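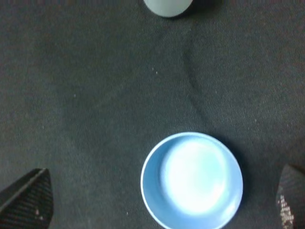 A light blue bowl on dark grey cloth.

The Dullow community kitchen serves 40 lunches a day from a former chapel hall. Its manager, who took up the post in January, spoke to the Fleminar Trust newsletter between the morning delivery and the midday service.

"Most of our guests live alone," she said. "They come for the soup, and they stay until two."

The kitchen's rent is 900 pounds a month. A grant from the Baluyot Fund meets 500 of that, and the remainder comes from donations at the door. Asked whether charges might be introduced, the manager was firm. "We discussed it once – and the answer was no."

Evening meals are under consideration. The manager would first like a second oven, for which she has been quoted 1,220 pounds. "I have measured the wall," she said. "It will fit if we move the bread shelf."

Lunch is served from noon, and no booking is required.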